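Forum » Hilfsprojekte und Ehrenamt » Patenschaften

Drucken | Per E-Mail senden

Patenschaft oder lieber Projektspende?

lindenhof_uta, 28. September 2018
Hallo ihr Lieben, seit August überlege ich hin und her, ob ich beim Verein Roltholm eine Patenschaft für das Kinderheim in Drastell übernehme oder lieber einmalig für die neue Küche spende. 60 Euro im Monat wären es, das will ja gut überlegt sein! Hat jemand von euch Erfahrung?

K. Talebi
Liebe Uta, wir haben seit Jahren zwei Patenkinder und freuen uns über jeden Brief (auch wenn die Post manchmal ewig braucht). Für mich ist gerade das Persönliche so schön, das möchte ich nicht missen.

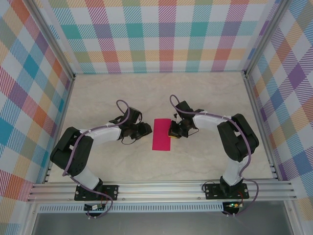 Magentafarbenes Rechteck und buntes Karo

Siamak Mousavi
Da muss ich dir leider ein bisschen widersprechen, Kamran. Bei uns in der Gruppe gab es Tränen, weil manche Kinder Pakete bekamen und andere nicht. Für die Küche fehlen noch 3631 Euro, und davon essen alle.

K. Talebi
Pakete gehen bei Roltholm doch längst in den gemeinsamen Topf! Frag mal im Büro nach.

lindenhof_uta
Danke euch beiden, ich rufe dort an und melde mich wieder.

Ähnliche Themen
- Kleidertransport nach Grukstead
- Spendenquittung von Dimitriou fehlt
- Briefe übersetzen, wer hilft?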